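Cevia Kitchen Scale Owner's Guide
Section 4: Setting Up and Zeroing the Scale
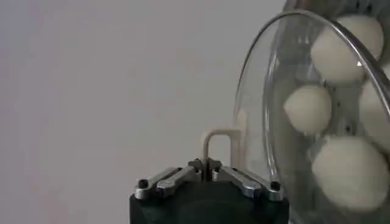
Tiago Bastos wrote to us after the first edition of this guide that he had read Section 4 twice, weighed his flour three times, got three numbers, and would like to know which of them we recommend. The answer was the second one. His letter is the reason this section is longer than it used to be, and his remark that "tare" should be explained before it is used has been taken to heart in 4.2.

4.1 Choosing a spot

1. Put the scale on a hard, level surface. A countertop is good. A folded dish towel is bad, however much nicer it looks under there.
2. Keep it clear of the refrigerator. When the compressor kicks in, the last digit wanders, and people start blaming the sugar.
3. Press down gently on each corner of the platform. If the scale rocks, turn the foot at that corner until it stops. The feet turn clockwise to go down. Everyone tries the other way first.
4. Peel the clear film off the display. You may leave it on if you're the sort of person who still has it on the microwave, but the numbers will look gray.

Note: If you have moved the scale from a cold garage or porch in December, let it sit in the kitchen for 40 minutes before going on.

4.2 Zeroing, and what tare means

Tare is the weight of whatever is holding your food. Pressing the TARE key tells the scale to forget that weight. It does this cheerfully and without asking if you meant it.

1. With nothing on the platform, press ON. Wait for the dashes to go away.
2. The display should show 0. If it shows anything else, press TARE once.
3. Set your bowl in the middle of the platform. Let go of the bowl. (This step was added by popular demand.)
4. Wait for the small circle at the left of the display. It means the reading has settled.
5. Press TARE. The display returns to 0.
6. Add the first ingredient. Press TARE again before adding the next, or do the sums in your head like our grandparents did.

Caution: Don't press TARE while you are pouring. The scale will zero itself at some point in the middle of the pour, and you will never find out which.

Note: When you lift the bowl off, the display shows a negative number. Nothing is broken. That is the weight of the bowl and everything in it, with a minus sign – write it down if you use the same bowl a lot.

4.3 Checking against the test weight

The Cevia comes with a 400 gram test weight in a cloth pouch. Please keep it in the pouch. One owner used hers as a doorstop for most of a year and it came back to us with opinions of its own.

1. Zero the scale as in 4.2, with no bowl.
2. Place the test weight in the center of the platform.
3. Read the display. Anything within 1 gram either way is fine, and you can go bake something.
4. If the reading is further off, hold TARE until CAL appears, take the weight off, wait for 0, and put the weight back.
5. When the display shows DONE, take the weight off again.

Caution: A can of soup is not a test weight. The label gives the soup and leaves out the can.

4.4 Auto-off

The scale turns itself off after 4 minutes without a change in weight. Owners of our older Ollari model will remember it doing so after almost 23 seconds, usually while they were looking for the vanilla. To turn auto-off off altogether, hold UNIT and ON together until the display blinks twice. The battery will not thank you.

Note: Your tare setting is lost when the scale shuts off. If that happens with a half-full bowl on the platform, leave the bowl where it is, switch on, and carry on from 0. The display now counts only what you add next. For batteries, see Section 5.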